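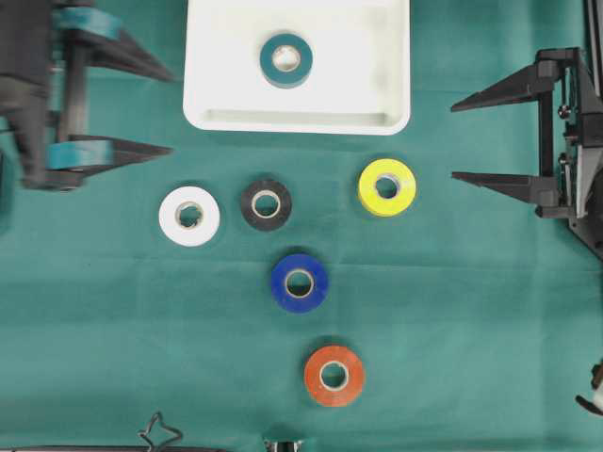

Tape on the green cloth, teal one in the tray

From: Fandalville list, craft and supply swap
Date: 7/12/22
Subject: Re: colored tape, how do you all store it?

> I have been buying colored tape since June and it all lives in one
> deep drawer. Every time I want blue I pull out black, white, and
> whatever is stuck to the side of it. Does anyone keep theirs in
> something shallow? And is the Tenlow tape worth the extra 2 dollars?

Oh, I am so glad somebody asked! I gave up on my drawer last month and went to trays, and I love it. Everything lies flat with the hole up, one layer only, so every color shows at once. White, black, yellow, blue, orange-red, teal. I can grab one without touching the others.

The tray doesn't have to be fancy. A plain white one with a low raised rim is great, and rounded corners are easier to wipe out (mine has picked up a gray smudge already, I'll get to it). I spread a cloth on the table first so nothing slides around or rolls onto the floor, and then I lay the tape out on it and choose what goes in.
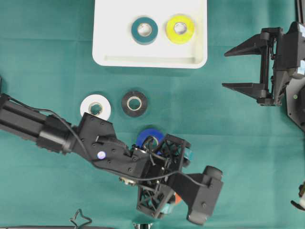 I like to start with the colors I use most. For me that's teal and yellow, they go on all my seedling labels and on the lids of the freezer boxes. Black and white come next, and blue is for the cords behind the desk. Orange I save for things I absolutely must not lose!

One warning if you pick a green cloth like I did: teal nearly vanishes on it. Put that one away first or you'll be patting the table looking for it.

On the Tenlow question, I'd say yes for the bright colors. I went through about 36 yards of the yellow this spring and it tore cleanly the whole way. For black and white I just buy the cheap Turkska kind and can't tell the difference. The Cisternas store had both when I was in, aisle 8, bottom shelf.

Please write back and tell us what you end up with. And does anybody have a good way to find the end of the tape again? I fold mine under, but I forget half the time.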